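Inicio > Proyectos > Javer > Informes de avance

Última actualización: enero de 2024

Informe de avance para la Fundación Tivska
Proyecto Javer: recuperación de ordenadores de sobremesa para centros de formación de adultos
Presentado por Aled Samuel, coordinador técnico

1. Estado general

En el periodo que cubre este informe hemos trabajado sobre todo en el segundo lote de equipos, el que nos entregó la empresa Zustix al cerrar una de sus oficinas. El lote tiene 300 ordenadores de sobremesa, de modelos distintos, sin monitor y en muchos casos sin disco. La clasificación está terminada. La revisión interior va más lenta de lo que habíamos previsto en la solicitud, y en el apartado 3 explico los motivos.

El primer lote está cerrado y entregado, y de él ya informamos en el documento anterior. No vuelvo sobre ello.

2. Revisión interior de los equipos

Cada ordenador se abre, se limpia de polvo y se compara con una ficha de siete puntos: fuente de alimentación, discos, cables de datos, memoria, procesador, disipadores y estado de la caja. La ficha se guarda con el número del equipo, y el técnico anota en ella qué piezas faltan y qué piezas pueden servir para otro ordenador.

En los equipos Dell el trabajo con los discos es cómodo, porque van en soportes de plástico azul que se sueltan con la mano. Encontramos con frecuencia una bahía vacía y otra ocupada. En estos casos dejamos el disco en su sitio hasta que se hace el borrado de datos, y solo después decidimos si se queda o se cambia.
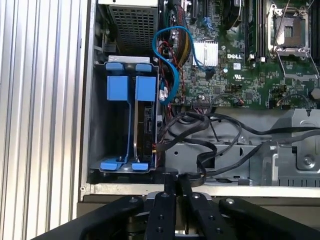 Equipo Dell del segundo lote: una bahía de disco vacía, otra ocupada, y el zócalo del procesador abierto y sin procesador.

Los equipos que llegan sin procesador son un grupo aparte. Al principio los queríamos enviar directamente a reciclaje, pero hemos cambiado de criterio. La placa se puede probar con un procesador del almacén, y si arranca sin errores el equipo vuelve a la línea normal. Cuando el zócalo tiene algún contacto doblado no intentamos la reparación — el tiempo que exige no se justifica — y el equipo pasa a ser fuente de piezas.

La inspección del zócalo se hace con lupa y con buena luz. He pedido a los técnicos que la hagan siempre antes de tocar la memoria, para que no quede una placa abierta al final de la jornada sin anotación.

3. Retrasos y sus causas

El retraso principal viene del borrado de los discos. La estación que compramos con la primera parte de la ayuda admite hasta 16 discos al mismo tiempo, pero los más antiguos necesitan muchas horas, y un disco con sectores dañados obliga a repetir el proceso desde el comienzo. Hemos decidido retirar el disco después del segundo fallo y destruirlo con certificado.

La segunda causa es el cableado.

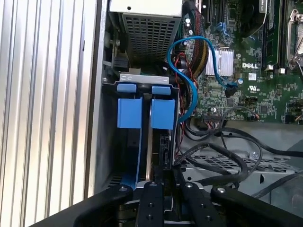
Los cables SATA de datos se revisan uno por uno, tanto en el lado del disco como en el de la placa, y se cambian si el conector tiene juego. Al volver a colocarlos cuidamos que no queden apretados contra la jaula de los discos y que el mazo de alimentación no moleste para sacar el soporte. Es un trabajo sencillo pero lento, que en el plan inicial habíamos calculado junto con la limpieza. En el próximo plan lo pondremos como tarea separada.

También tuvimos una demora con el pedido de cables y de pasta térmica al proveedor Sotiropoulos. El material llegó completo, aunque más tarde de lo acordado.

4. Gastos

En este periodo hemos gastado 927 euros en material fungible: cables de datos, pasta térmica, aire comprimido, tornillos y bolsas antiestáticas. El gasto está dentro de la partida aprobada y las facturas van en el anexo. No solicitamos ningún traspaso entre partidas.

5. Próximos pasos

Terminar la revisión interior del segundo lote y cerrar las fichas pendientes. Instalar el sistema operativo en los equipos que ya pasaron la prueba de arranque. Confirmar con los centros las fechas de recogida, que esperamos para abril.

Quedamos a la espera de su respuesta sobre la compra de una segunda estación de borrado. Si la Fundación prefiere que alquilemos el aparato, rogamos nos lo comuniquen antes de preparar el plan siguiente, y adjuntaremos los presupuestos de las dos opciones.

Utilizamos cookies propias y de terceros para mejorar su experiencia de navegación. Si continúa navegando, consideramos que acepta su uso. Aceptar | Más información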